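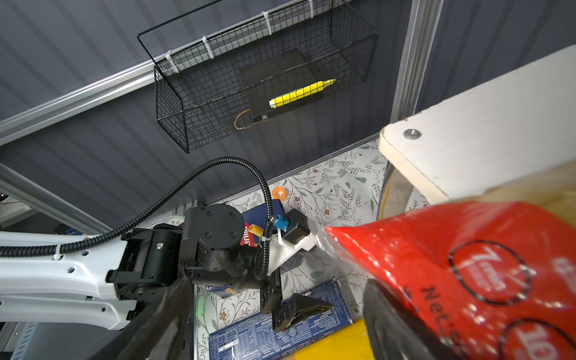

VURNACH, January

Why is a highlighter so bright?

Pick up a yellow marker and draw a line with it. Now find a yellow crayon and draw another line next to it. The crayon did its best. The marker looks as if somebody plugged it in.

Nobody did, of course. What you are looking at is a trick with light, and the light comes from the window or the lamp.

First, ordinary yellow. Daylight is a mix of colors. When it lands on a crayon line, the wax soaks up most of the blue and bounces back the rest, and your eye calls that yellow. A plain color can only give back the light it was given. It is a bit like an aunt who returns exactly the number of cookies you lent her.

Highlighter ink does something sneakier. Some sunlight is ultraviolet, or UV for short. Your eyes can't see UV at all. Bees can, and they are probably smug about it. The dye in the ink soaks up UV and some blue light, then hands the energy back as yellow-green light that you can see. So the line sends out more yellow-green than a plain color ever could. The word for this is fluorescence, and yes, the U really does come before the O.

Try it yourself

You need a fluorescent marker, a crayon of the same color, white paper and a room you can make dark.

Draw a fat stripe with each. Look at them by the window. Then close the curtains and switch off the light. Wait 30 seconds for your eyes to settle down. Both stripes have gone dull. The marker can't glow without light to borrow, and it saves nothing for later. (Glow-in-the-dark stars do save some, but they work a different way and deserve their own page.)

Why does it fade?

Leave your stripe on a sunny windowsill for 48 hours and cover half of it with a coin. Lift the coin and compare. You may need to leave it longer, depending on how gloomy your town is. Vurnach is very gloomy, so our stripe is still sitting there. Sunlight slowly breaks the dye apart, and broken dye can't do the trick anymore.

Put the cap back on when you finish. Dried-out markers do not glow at all, and they squeak.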